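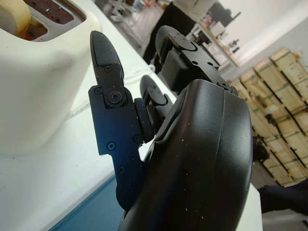

Section 3. Planning and budgeting for the bench station

Complete this section before you place an order for a Zandasard two-arm station. The price of the arms is the part of the budget most buyers get right. The surrounding items are the part they leave out: the table, the hands, spare parts, cables, and the everyday objects the station will work with. Finger wear deserves its own line. A finger such as the one next to the toaster has a textured grip surface at the tip and small Phillips-head screws along its plates, and both belong on your spares list from the first order. Fill in the planning sheet at the back of this guide as you go.

3.1 Before you request a quote

1. Write down the one task the station must do first. Keep it short, for example "load and unload a toaster."
2. List every object used in that task, with its outside dimensions. Include trays and mats.
3. Measure the floor space. Allow room for a person to stand at the far side of the table and walk clear of it.
4. Confirm the height of your doorways and the capacity of any elevator. The arms ship in crates and cannot be carried up stairs.
5. Send the list and the measurements to your Emuvia sales contact. Quotes are valid for 30 days.

Note: Quotes sent before June 21, 2026, use the old spare-parts list. Ask for a new one.

3.2 Table and work objects

1. Choose a table that holds both the work object and a tray within reach of the arms. A household appliance takes up more room than its footprint suggests when it is set at an angle.
2. Buy work objects in pairs. If the first one fails, a replacement of a different shape may mean teaching the task again.
3. Plan a separate outlet for any powered appliance. Do not run it from the station's power supply.
4. Budget for cable trays or floor covers under the walkways.

Caution: Appliances with exposed heating elements need a person present whenever they are switched on. Include that person's hours in the operating budget.

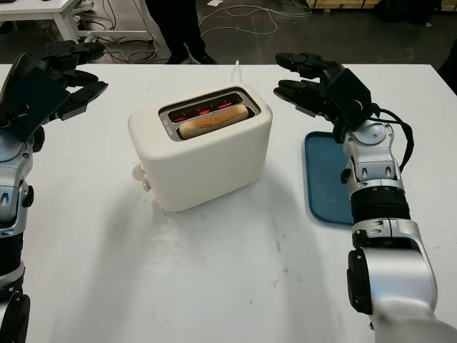
3.3 Hands and spares

1. Order one spare hand for every station. Lead time is longer for hands than for any other part.
2. Order fingertips as a set. Mixed old and new tips grip unevenly.
3. Set aside $4,000 for the first year of spares and repairs. A station running two shifts will use nearly all of it.
4. Assign one person to hold the spares and record what is used. In the Istow pilot this was Elba Quezada, and her log is the source of the spares list in this guide.

Note: Hands are covered by the warranty only if they are removed and fitted as described in Section 5.

3.4 Approval

1. Have the planning sheet signed by the person who owns the budget and the person who will run the station.
2. Attach the quote and the floor measurements.
3. Send the set to Horacio Zúñiga in orders. Incomplete sets are returned.

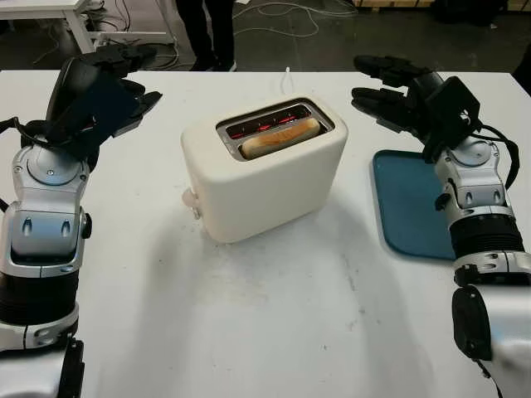

Can we start with one arm and add the second later?

The station can be ordered with one arm, but the mount and the controller must be the two-arm versions from the start. Changing them later costs more than the difference in price. State on the planning sheet that a second arm is intended, and the quote will list it as an option.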